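Home Our Story Classes Families Visit Us Contact

About Kasow School of Pattern and Print

We are a small school for people who like to put a pattern on things. Fabric mostly, but also paper, lampshades, tote bags, drawer liners, the inside of a suitcase once, and a great many tea towels. We teach block printing, screen printing, stenciling and repeat design to grown-ups and teenagers in the old feed store on Grolport Street, and if you have found your way to this page because a friend showed you an apron she printed herself, then you have found us in the way that most of our students do.

The school was started by Manouchehr Naseri, who still teaches the beginners on most mornings and still makes the tea too strong. Manouchehr learned block printing as a boy in his uncle's workshop, where his first job was sweeping and his second was mixing color, and he was not allowed to touch a block until he could match a given blue by eye three times running. He likes to tell new students this story, and then he likes to hand them a block within the first ten minutes, so please don't be frightened by it.

When he moved here he worked for years in the sample room at Shojaei, a family textile house that made upholstery and curtain cloth. He drew repeats, fixed other people's repeats, and filled one whole closet with strips of test cloth that he couldn't bear to throw out. When the house closed its sample room he was offered his pick of the old blocks, and he went home with 213 of them in the back of a borrowed bread van. Those blocks are the heart of the school. They hang on the long wall by the windows, and any student may take one down and use it, so long as it gets washed and goes back on its own hook.

We had one table in those early days, and it was a door. Manouchehr padded it with a wool blanket, stretched a canvas over the top, and taught four neighbors how to print a border without smudging the corner. One of them is now on our teaching staff, and one of them still hasn't finished her border, though she brings it every October and we are always glad to see it. (The door is still here too, under the padding of table two, and it is still the best printing surface in the building.)

What we teach

Everyone starts with Foundations, which runs for 24 hours of class time spread over eight weeks. It covers cutting a simple block, mixing and keeping color, laying out a half-drop repeat, and printing a length of cloth long enough to make something from. We go slowly. People who have never drawn anything do very well in Foundations, and sometimes better than the people who draw beautifully, because a good repeat wants patience and a ruler more than it wants a lovely line.

After that you can go whichever way you please. Some of our students go on to screen printing with its big flat areas of color, some fall in love with stencils, and a steady few join the Repeat Club, which meets in the evening from seven o'clock and is mostly a group of people turning pieces of paper around and saying "hmm." The club looks at all sorts of things, old and new. We talk a lot about scale, because scale is where nearly everybody gets stuck. A motif that looks sweet at the size of a coin can look like quite a different creature at the size of a dinner plate, and the only way to learn what it will do is to try it large, try it small, and pin both of them up.

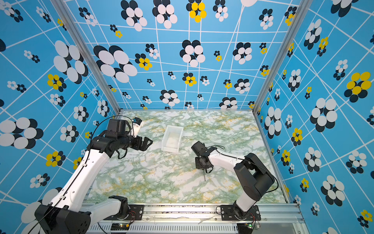

Oval flower clusters on sky blue, large on the left wall and smaller at the back.

Color is the other thing we talk about, at some length, usually with our coats on at the end of class. Manouchehr's rule for beginners is three colors and the ground, and you are welcome to break it once you have kept it for a while. He is very fond of blue grounds and will try to talk you into one. Our screen printing tutors lean toward warmer colors and will try to talk you out of it, so you will hear both sides and can make up your own mind.

The Jusus Room

Up the back stairs is our library, which we call the Jusus Room after the paper merchant who had the upper floor before us and left behind his shelves, his very heavy table and a painted sign that we never had the heart to take down. It holds 658 pattern books, swatch albums and sample cards, most of them given to us by students and by students' grandmothers. Some are precious and a good many are simply well loved, with notes in the margins and the odd jam stain. Anybody enrolled in a class may sit up there for as long as they like. We ask for clean hands and no pens, and we ask that you put the albums back flat, as the spines on the older ones have had enough.

The oldest album came from the wife of a shirt maker, who glued in a scrap from every bolt he cut over their whole working life together. There is very little writing in it, only the scraps, page after page of stripes and tiny checks, and new students who go up there for five minutes tend to come back down an hour later.

For teenagers and schools

We keep one table free after school for young people between thirteen and eighteen, and there is no charge for the cloth or the color. They may come for a term or come for an afternoon. A few have gone on to study textiles, which pleases us no end, and a few have simply gone home with a very good T-shirt, which pleases us just as much. Local teachers are welcome to bring a class by. Do write to us first so that we can cover the floor.

Coming to see us

We have about 64 students in a usual term, and we like to keep it there so that everyone gets a proper place at a table and a turn at the sink. If a class is full, ask to go on the waiting list — places do open up, and we always call people in the order they wrote to us.

You don't need to sign up for anything to visit. The front door is open from ten in the morning, the side door sticks and wants a good push, and there is a bench by the window where you can sit and watch a class for as long as you care to. Wear something you don't mind getting a little color on. If you have a piece of old patterned cloth at home that you've always wondered about, bring that along as well, and Manouchehr will put on his glasses, hold it up to the light and tell you all he can about how it was printed.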